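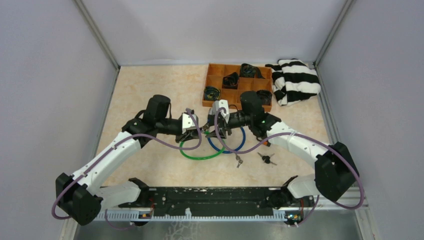
Step 3. Filling your Cloleo drawer tray

1. Set the orange tray down flat, and give yourself plenty of elbow room – you'll be glad of it later.
2. Roll each dark item snugly and tuck it into a square of its own.
3. Keep keys and rings out of the squares. They like to hide in the folds!

Note: striped cloths and other big pieces belong in the deep Biddale bin, part 208.

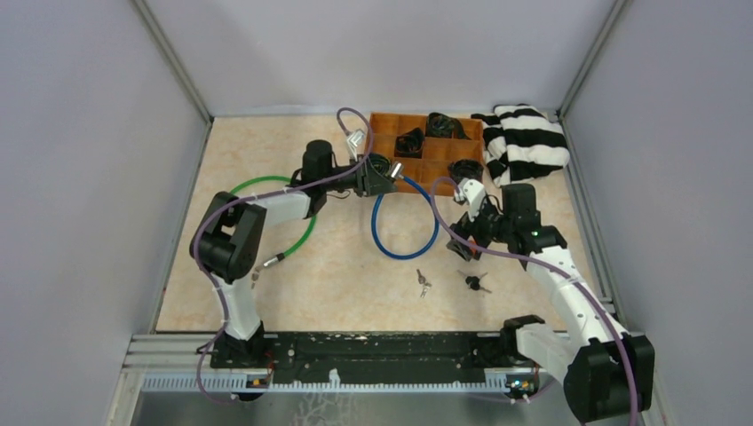
Can I wash the tray?
Use warm water and a little dish soap, then let it dry overnight before you fill it again.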